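About Masusley

Home | About | Sessions | Prices | Find us | Contact

Who we are

Masusley is a small after-school club and tidy-up workshop for kids and the grownups who live with them. Two of us run it. Sigrun Isaksson does the afternoons, Caroline Ondieki does weekends and all the emails (so if you've been waiting on a reply, that's Caroline, sorry, she's getting there).

Started in June, in Sigrun's kitchen. One table, too many chairs. Moved to the Nordin building when we outgrew it. Still mostly tables.

What we do

We play, we make a mess, we sort the mess. The sorting is the part people sign up for. Kids bring in whatever has piled up at home, tip it out, and decide what's what. Toys, office bits, packets, half a board game, things from the bathroom shelf. Every thing gets a home or gets a goodbye.

No color charts. No labeling machine. We tried the labels, ended up with a drawer full of labels.

Sessions run 90 minutes. First part is free play, chess is popular right now, so are the cars. Then the table gets sorted. Snack after, never before (crumbs).

The Fenen room

Our main room. Big table, cloth on it always, wipes down quick. Shelves along the back wall at kid height. Coats on the hooks please and not on the radiator.

The Fumov room is next door and smaller, quieter, good for kids who want to work on there own or with one parent. Ask when you book.

Some numbers, because the grant form wanted them and we had them handy

Families signed up: 506
Sessions held so far: 21 in Fumov, more in Fenen, haven't added those up yet
Items rehomed through the swap shelf: some 1,532
Most kids in one session: 13. Loud.

How a table gets sorted

Same way every time. Big things first, then things that go together, then the odd ones. Anything with wheels goes in the wheels bin. Clips and pens to the desk tray. Bottles get their tops checked and go up high with an adult. Packets, look inside before you toss it, please, we have lost game pieces that way.

Chess goes away last. Somebody is always mid game.
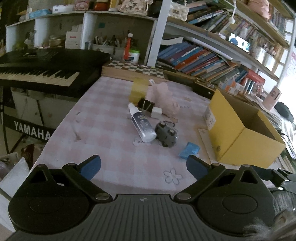
Spray bottle, binder clip, toy on its side, blue packet. Checked cloth.

Mixed piles like that are what we like best. Kids will argue for ten minutes over where a binder clip lives. Let them.

What to bring

One bag or box of stuff from home, smaller than you think. Indoor shoes. Nothing sharp, nothing that leaks. If it has batteries take them out first.

You don't need to bring bins or trays, we have plenty. Take a spare one home if you like, returned is nice but we don't chase.

The swap shelf

By the door. Leave something, take something, or just take. Puzzles only if all the peices are in. Books always welcome. No more stuffed animals until spring, we are full.

Getting in touch

Email is best, phone is fine before lunch. Sigrun can't pick up during sessions. If you want to look around first, come by near the end of an afternoon and expect to be handed a cloth.

Page updated 18 November 2020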